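Notebook — Clomia node, serial bridge
November, started after lunch

Carrying on from the last entry. The Clomia board now boots with the bus driver compiled in, and it shows up on the bus when I power it from the bench supply. It does not show up when it takes power from the bus itself. Spent the first hour on that.

Cause was the bootloader wait. On bus power the 5 V rail comes up slowly, the brown-out reset fires once, and the node restarts while the Savska adapter is already asking who is there. The adapter asks once and then gives up. I have put a retry in the adapter script so it asks again every 320 ms until it gets an answer. The proper fix is a bigger capacitor on the input, but that means a board change and I want the firmware settled first.

Node ID: set to 17 by hand for now. Dynamic allocation works on the old firmware and should work here, but I have not tried it. Don't assume it does.

Serial side. The Pelupessy sensor sends a line of plain text at 9600 baud, ending in CR only. My parser was waiting for LF and so never returned anything. Changed it to accept either. It now also throws away any line longer than the buffer, where before it wrote straight past the end. That explains the odd resets in the last entry, I think.

Message layout, for whoever picks this up:

byte 0 — status flags (bit 0 sensor fault, bit 1 stale reading, rest zero)
bytes 1-2 — reading, unsigned, low byte first
byte 3 — counter, wraps at 255

The counter is there so the receiver can spot a dropped message. Left it running with the logger on while I did other things. 3,385 messages sent, 417 of them missing at the receiver. Far too many. Termination was the obvious suspect: measured across the pair with everything off and got 120 ohms, so only one end was terminated. The Cesel hub has a jumper for it, under the lid, and it was open. Closed it, measured 60, ran again.

Second run was better but not clean. Still 161 missing, and they come in bunches. Looked at the bus on the scope and the signal is fine now, so I don't believe it is electrical. The bunches line up with the times the node writes its settings to flash. The write blocks everything, including the transmit queue, and the queue only holds four messages.
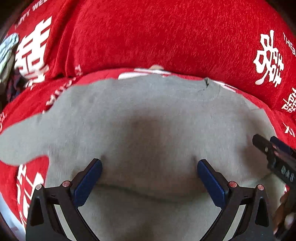
Moved the flash write so that it only happens on an explicit save command. No bunches in a short run after that. A longer run is needed before I call it fixed.

Also changed: the stale flag now sets after two seconds without a valid line. It used to be five, and the motor side had acted on the old value by then.

Still to do:
— longer run with the logger, jumper closed, no saves
— same run again, with a save every minute, to see how bad it gets
— queue up to 16 messages, check the RAM first
— try dynamic node ID
— input capacitor, add to the list for the next board
— label the Cesel hub so the jumper position can be read with the lid on

Firmware is on the bench branch, not merged. The adapter script with the retry is in the same folder. If you flash the Clomia board, unplug the Pelupessy sensor first. They share the UART pins and the flashing tool times out with it connected.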